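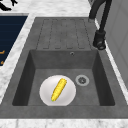 Trirville to switch 900 homes to softer water in July

Homes on the east side of Trirville will start getting their water from a different source in July, and the town says most people will notice the change first at the kitchen sink.

The town's water department plans to move 900 households off the old Talukder wells and onto the Fledis reservoir, which already supplies the west side and the downtown blocks. The wells have served the east side for decades, and their water is among the hardest in the county. Complaints about white scale in kettles, on faucets and around drains have come up at town meetings year after year.

"People have asked for this for a long time," said Harish Sengar, who runs the water department. "The pipe that links the two systems is finished and tested. Now we have to open the valves slowly and in the right order."

The switch will be made street by street, starting with the blocks closest to the Fledis pump station. Each group of streets will be without water for up to two hours, between 10 p.m. and midnight. Crews will leave a notice on the door before the shutoff, and the same notice will be posted on the town website.

Both sources meet state drinking water rules, Sengar said, and the change was not made over a health concern. The wells will stay in working order as a backup for dry summers and for firefighting.

What to expect

Some homes may see cloudy or slightly brown water when service comes back on. The department says this comes from loose mineral in the street mains and should clear. Residents are asked to run the cold tap in the kitchen for 15 minutes before drinking the water or cooking with it, and to hold off on laundry until it runs clear. Hot water should be left alone until the cold has cleared, so that grit is not pulled into the heater.

Faucet screens can clog in the first few days. They can be unscrewed by hand in most cases, rinsed and put back. Anyone whose water is still discolored the next morning should call the department, which will send someone to flush the nearest hydrant.

Households with a water softener will need to change the setting. A softener set for well water will use more salt than it needs once the reservoir water arrives. The department will hand out free test strips at the front desk of town hall, and the new hardness reading for each street will be printed on the door notice.

Old scale will not go away by itself. Nazma Sikder, a plumber who has worked on the east side for most of her career, said she expects a lot of calls from people who want to clean up their sinks and fixtures once the new water is in.

"Vinegar and water is fine for a steel faucet or a glass shower door, as long as you rinse it off," she said. "Keep it away from marble. It will dull the finish and you can't wipe that out. For a composite sink, check what the maker says, and start with dish soap and a soft brush."

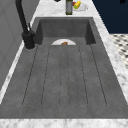 A dark gray sink and drainboard in a marble countertop. Vinegar should be kept off marble when cleaning away scale.

Dark sinks tend to show mineral marks more than light ones, Sikder added, and the lines on a drainboard are where water tends to sit. She tells customers to dry the board with a towel at night – a habit she says is worth keeping even with softer water.

Cost and billing

The link between the two systems was paid for out of the department's repair fund and a state loan. Rates will not change this year. A small increase is likely after that, Sengar said, but the amount has not been set and would go to a public hearing first.

Meters will be read on the normal schedule. Water used to flush kitchen taps on the night of the switch will show up on the bill, and the department will take a flat credit off the next statement for every home in the switch area. No form is needed.

Restaurants and the Osteo dental clinic, which use large amounts of water or have equipment that depends on a steady supply, will be contacted one by one to set a time. The clinic has asked for its shutoff to fall on a night before it is closed.

A map of the streets and their order is on display in the town hall lobby. Residents who need bottled water during a shutoff for medical reasons can ask for it when they get their door notice – the number to call is printed on the back.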